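Potirthorpe Community Herb Garden
Frequently Asked Questions

Page last revised 6 July 2021

The following answers are provided for plot holders, prospective plot holders and visitors to the Potirthorpe Community Herb Garden. Questions not covered on this page may be submitted in writing at the garden office.

Who may apply for a herb plot?
Any adult resident of Potirthorpe, Fikcombe or Ernow may apply. Applications from outside these three communities are accepted when no resident is on the waiting list. Only one plot is assigned per household.

When are plots assigned?
Plots are assigned each January for the growing season that follows. Plots given up during the season are offered to the next household on the waiting list. The garden does not hold plots in reserve and does not accept requests for a particular bed, except where an applicant needs a raised bed for reasons of access.

How many plots are there?
The garden has 31 plots. Of these, 2 are raised beds reachable from the paved path.

What may be grown?
Plots are intended for culinary herbs. Basil, parsley, thyme, oregano, sage, chives, cilantro and dill are all suitable. Mint and lemon balm must be kept in containers with a solid rim standing above soil level. Runners found outside the container will be removed by garden staff without notice.

Woody herbs such as rosemary and bay may be planted if they are kept below waist height. Trees, vines and ornamental shrubs are not permitted.

Can tender herbs be left outside over the winter?
Basil will not survive a frost. Lemongrass and lemon verbena should be lifted, potted and brought indoors before the first frost is forecast. The garden has no heated greenhouse, and the potting shed may not be used for winter storage.

How should herbs be kept indoors?
Most culinary herbs require a bright window and a pot with drainage holes. Water when the top of the soil feels dry, and empty the saucer afterward. Growth slows in the darker months, and feeding should stop until new leaves appear in spring. Cut stems of basil and mint will keep for several days in a small vase of water, out of direct sun, with the lower leaves removed.

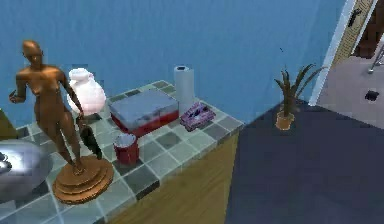 Bronze figure and white ceramic vase on a tiled countertop.

Cut parsley and cilantro last longer in the refrigerator, standing in water and loosely covered. Change the water every second day. Rosemary and thyme may be wrapped in a damp cloth instead.

Is water provided?
Yes. Two taps are available, one beside the main gate and one behind the compost bays. Hoses must be held by hand and may not be left running. During a posted dry spell, watering is limited to cans.

Are fertilizers and sprays allowed?
Compost, well-rotted manure and seaweed feed are allowed. Weedkillers are prohibited on all plots and paths. Insecticidal soap may be used against aphids, provided that neighboring plot holders are told beforehand. Please do not spray plants in flower.

What is the Ayaaba Bed?
The Ayaaba Bed is the shared planting along the south wall. It is maintained by the garden and does not belong to any plot. Visitors may pick a small handful of leaves for their own kitchen. Digging, dividing or taking whole plants is not allowed.

May seeds and cuttings be exchanged?
Exchange is encouraged. Packets left on the exchange shelf should carry the name of the plant and the year the seed was collected. Cuttings must be free of visible pests. Plants showing rust, mildew or root rot should be placed in the covered bin and kept out of the compost bays.

How large is the seed library?
The seed library holds 200 packets at the start of each season. Each household may take 2 packets per visit. Members are asked to return seed from at least one crop where this is practical.

What happens if a plot is neglected?
A written notice is sent when a plot is overgrown or unplanted. The holder has one month to bring the plot into order or explain the circumstances. If no reply is received, the plot is reassigned. Plants left behind become the property of the garden.

Are dogs permitted?
Service animals are welcome. Other dogs must remain outside the gate.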